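Home Education Link, Hidcombe and Skevport
Progress report to the Umska Fund
January 16, 2024

Thank you, first of all, for your patience over the autumn, and for the very kind note that came with the second payment. It was read out at our September gathering and went down extremely well (there was cake, which helped).

You asked us to keep this short and I will try! When you agreed to support us, the plan was to offer home-educating families in Hidcombe a weekly morning of shared lessons, a lending collection of books and science kits, and someone sensible to talk to when a letter arrives from the council and the kitchen table suddenly feels a lonely place. All of that is now running, and we have begun the same in Skevport, a term earlier than we had promised you.

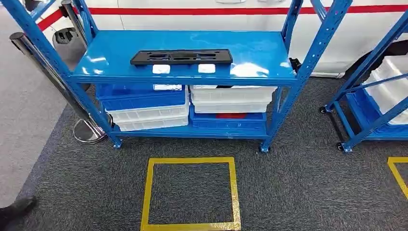
Blue shelving, with a black tray-like part on the top shelf.

At present 14 families come regularly. Most have children of primary age, though we have 4 teenagers working towards exams, and they have taken up a good deal more of our time than the younger ones. Finding a centre that will accept private candidates is still a weary business. We wrote to every school within reach and two said yes, one of them on condition that entries are in before the February half-term, so the forms have been the main job of the past fortnight.

The Barbosa reading scheme, which we bought with the first part of your grant, has been a real pleasure. Parents borrow a set for a month at a time and swap when they are ready, and several have told us that it took the worry out of teaching reading, particularly those who had come out of school in the middle of a year and were starting from scratch. 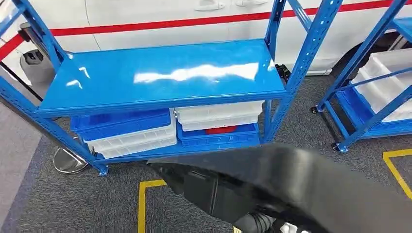 Blue shelving with crates

Now to the parts that have gone less smoothly. The Skevport mornings clash with the swimming session that many home-educating families already use, and attendance has suffered for it. We are moving to Thursdays after Easter. The maths evenings for parents had to stop after two meetings when our tutor moved away, and that portion of the money is unspent. With your agreement we would like to put it towards exam fees for families who would struggle to meet them, and I would be very glad to hear whether the Fund is happy with that before the entries go in.

The accounts for the period are attached separately, with receipts.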